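Tuesday, February 28, 2023
Pouring task, bench 2. Me and Tarun; Sandro in after lunch.

Where we left off

Policy trained on 300 demos poured beautifully into the spot where the bowl used to be. We moved the bowl a hand's width and it kept faith with the old location. Swept up rice until five.

Today's plan was to be less clever. Same rice, same cup, bowl position changed on every episode, nobody "helping" by nudging it back. Tarun wrote a reset sheet and taped it to the monitor, covering the clock.

Reset goes: rice in cup, cup on the left with the handle pointing away from the bowl, bowl to its right with a gap, table swept. Then hands out and hit record.

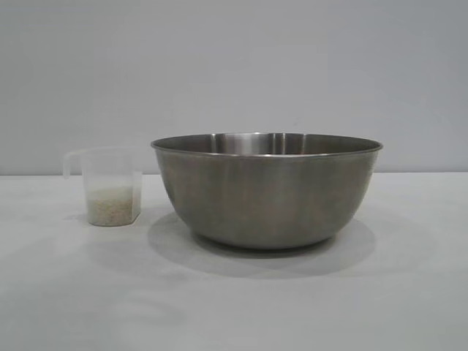
Morning runs

100 episodes before lunch, most of them keepers. Threw out the ones where I bumped the teleop pedal. Clear plastic on a pale table is a rotten thing to ask a depth sensor to find, and the cup drops out of the point cloud whenever it feels like it. Sandro's suggestion: tape on the cup. Tarun's: a different cup. Mine: RGB only and stop looking at the depth. We're going with mine, mostly on account of my having the keyboard.

Running total is now 1,195, counting the September batch, which I would rather not count. The Caputo write-up promised 1,000 good ones. Define good.

To do

Tarun: split train/val by bowl position this time, not at random
Sandro: wrist joint squeaks past full tilt, look at it before we demo at Trostville
Me: buy rice. Also a dustpan that belongs to us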